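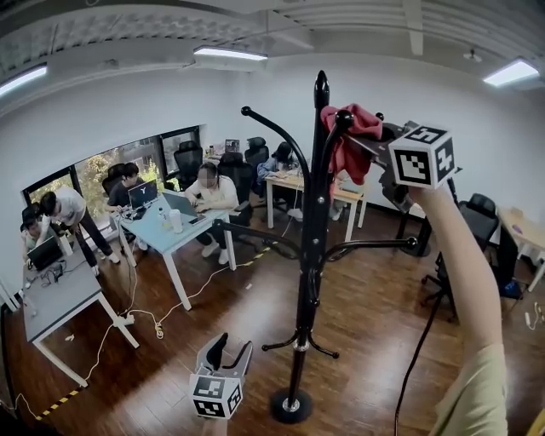
Slide 1. Coat rack, red cloth, two hand-held grippers.

(Leave the slide up while people find seats. Say nothing for a bit.)

Good morning. I'm Tamer Abu Hammour, and I have 30 minutes to talk about hanging things up.

The title in your program is "Can Machines Do Chores Yet?" The short answer is "some of them, on a good day, if you've moved the cat." The long answer is the other 29 minutes.

Start with the rack. Black metal, curved arms, little balls on the ends of the hooks. You've owned one of these. You've walked past it and thrown a coat at it with your mind on dinner, and the coat stayed. I'd like you to appreciate how much you got away with.

(Point at the red cloth.)

Could be a sweatshirt, could be a towel. I've looked at this slide for a week and I still can't tell you. Now ask a machine to decide, then find an edge, then pick a hook.

Point at the jaws near the cloth. A person's arm is doing the work there. Mention the white cubes with the black squares: those markers let software work out where the gripper is in space. Where the sleeve is remains your problem.

Slide 2. Table of results, Usterden trial.

We gave the Hadov arm 112 attempts at hanging up a shirt. Same shirt, same hook. It managed 30. Pause here, somebody usually claps.

Of the failures, my favorite kind is the one where the shirt goes on the hook perfectly and the arm then takes it off again on the way out. I have teenagers. I recognized the technique.

Don't get dragged into grasp planning. If Yammine people are in the room they'll ask – tell them coffee.

Slide 3. What works on the shop floor.

Boxes. Machines are very good with boxes. Elisen runs 8 stations moving the same carton from the same spot to the same other spot, and I have no complaints. The carton doesn't droop.

Aprons, on the other hand. The line at Elisen finishes, and the operators hang up their aprons by hand, next to a machine that cost more than my house.

Slide 4. When?

Everyone wants a year. I gave one in this same talk two years ago and I've since taken that slide out.

What I will say: folding flat towels on a clear table, close. Hanging a coat you've never seen on a rack you've never seen, in a room with cords on the floor and people working, keep your arms in shape.

(Skip slide 5 if running over. Questions until 10:30. Get the clicker back from the host.)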